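To: pantry-and-shelf list
Date: 28/10/2025
Subject: Re: small cereal boxes, how do you stack them?

Dear all,

Thank you for the many answers to my first message. I am sorry that I reply slowly, I write English with the dictionary beside me. I put again the question, so that the new members can follow:

> We keep the small one-portion cereal boxes for the breakfast
> corner at Ziruto. They arrive in cartons of 48 and everybody
> takes from the top, so after 3 days the colours are mixed and
> the children search for their kind until the pile falls down.
> Is it better to stack them by kind, or to put them in a row?
> The shelf from Hulow is only 60 cm long and quite low.

I have now tried both ways and I want to report what I think.

First way: columns by kind

I made the columns three boxes high, one kind in each column, next to the slatted crate at the back of the table. Orange together, green together, bright blue together. From the door one can see at once what there is.
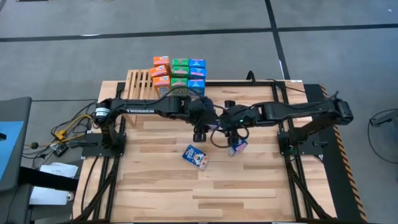
The good point of columns is that they use little of the table. The weak point is the bottom box. If a child wants it, the child pulls it, and the two boxes on it come also. I tried four high for one morning and I do not recommend it. Three is enough, and the rest can wait in the carton.

I also learned that the boxes must stand with the printed front to the person. When only the narrow side is showing, my neighbours ask me which kind it is, and I must turn the boxes for them.

Second way: one row on the slatted shelf

For the row I put only one box of each kind on top of the shelf: Frosted Flakes, Mini-Wheats, Apple Jacks, Rice Krispies. The large Frosted Flakes boxes are too tall to look nice there, so they have their place on the table beside it. It is a good idea to keep a small gap between the boxes, the width of a finger, otherwise you take one and push its neighbour. The slats are smooth and a light box slides easily.
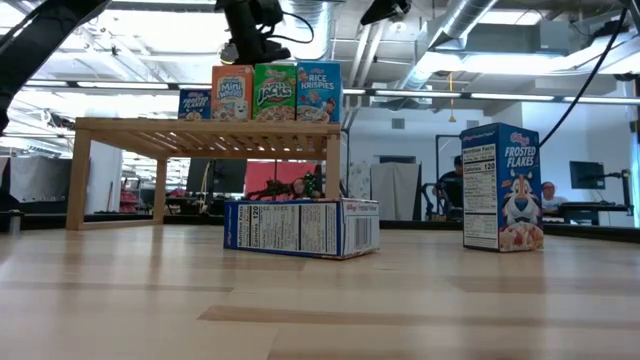
What I will keep

I will keep the row for the mornings and the columns for the reserve. When a box is taken from the row, one of the same kind comes from its column. It is a little more work, but the shelf looks the same at eight o'clock and at ten.

Two members asked about the price of the shelf. I paid 149 for it, with delivery, and the legs were already fixed. Ezzat has a similar one with closed sides, but I prefer the open space under the shelf, because I can wipe the crumbs without lifting everything.

One more thing, about the floor. Please do not put the full cartons directly on concrete in October if your room is like ours. The lowest carton became soft in the corners, although the boxes inside were still good. Now I lay two thin boards under it and I leave a hand of space to the wall. Our floor is plain grey concrete and easy to sweep, so I do not want to cover it with a carpet.
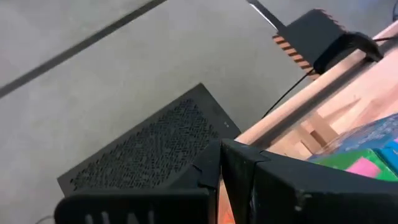
Dondik wrote to me outside the list that boards are fine for one carton, but for more of them a proper low rack is safer, and that the date of each carton should be written on the short side with a thick pen. The advice about the pen I have followed already. For the rack I must first measure the corner behind the door.

If somebody has a row longer than ours, please tell me how you stop the last box from falling off the end. I thought of a small strip of wood, but I do not like to put nails in the shelf.

With kind regards from Ziruto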